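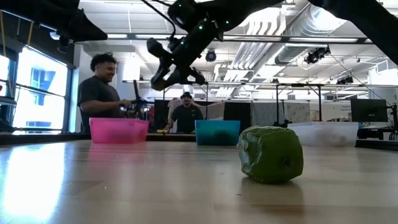 Zanthorpe two-finger sorting arm: review after three months on the produce bench

Our firm, Kukar, packs mixed vegetable boxes. We have had the Zanthorpe arm on trial since July, first in the test area and then on the packing floor. The job we gave it is a dull one: pick up one vegetable at a time and put it in the right bin. Before that, two people on each shift did it by hand, and it was the bench that everyone asked to be moved off.

Setting up

The arm came with its stand, the gripper, a hand controller and a printed guide. Fixing it in place took a morning. Teaching it took a good deal longer. You steer the arm through the pick with the controller and save the movement, and then you do it again with the vegetable turned another way. The guide suggests 100 saved picks for each kind of produce. We found that was enough for courgettes and onions. Green peppers needed 436 before we were happy to leave the arm alone with them, as the lobes are uneven and the fingers slip off if they close in the wrong place.

The controller is easy to learn. Most of the packers could steer the arm after an hour, and the ones who got on best with it were those who had worked the bench longest. They already knew how a pepper sits when you put it down.

In use

It is slower than a person. A practised packer clears a tray of peppers well before the arm does. Against that, the arm keeps the same pace at four in the afternoon as it had at eight. On a normal day it sorts around 500 items, which covers our needs outside the busy weeks. In the busy weeks we put a person back on the bench beside it.

Bruising is low. Tomatoes are the exception and we have stopped giving them to it. Leafy things are also out. The gripper wants something firm with two sides to hold.

Shiny surfaces caused trouble. On bright mornings the arm would sometimes reach for a patch of glare, and we ended up fitting blinds. A matt mat under the produce would probably do the same job for less money.

What changed for the staff

No jobs went, and that was agreed in writing before the trial started. The two bench places became one, and the person in it now fills trays, checks the bins and takes over when the arm stops. It is easier on the wrists. Some people find it lonelier -- the old bench was where you had a chat -- and a few have asked to swap out after half a shift. We now rotate every two hours.

The other change is in training. Six of the packers can now teach the arm a new item without help, and Kukar pays a small extra rate for it. It should have been in place from the start. For the first few weeks people were doing skilled work on packing wages, and they said so.

Compared with others

We also had a demonstration of the Huritari sorter. It is faster, but it is a closed cabinet and only the supplier can set it up. The Figueroa arm is cheaper and has a shorter reach, so the bins would have to sit closer than we like.

Good points: gentle on firm produce, simple controller, can be taught by the people who do the work.

Bad points: slow, confused by glare, long teaching time for awkward shapes, spare finger pads cost too much.

Score: seven out of ten. We are keeping ours and have not ordered a second.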